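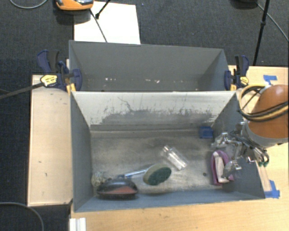 Felicidad Calimlim
Contributing writer, short fiction

The request for the second cell went to Brimell on 18 August 2026. Ilse had written it at the bench between picks, and it ran to two pages.

Line one was the arm. Lodora quoted the same model with a longer hose set and would hold the price until April. Line two was the gripper. She wrote "spare fingers, clear" and left the quantity blank.

Line three was bins, gray. Purchasing in Hultonton had asked whether the old ones could be reused. She looked at the scuffed band on the back wall of the front bin and typed: "Serviceable. Replace at next budget."

Line four was clamps. Baláž had struck them from the last request and penciled in a welded fixture at almost half the cost of the arm. She put them back, two per cell, and added blue tape under consumables.

The form wanted a list of test items. She entered scrub brush, clear bottle, blue block. For the purple one she wrote "misc." The field turned red. She changed it to "item, purple," and the form accepted it.

Under "Justification" she wrote that one arm could work one bin at a time. Then she saved the draft and went back to the bench.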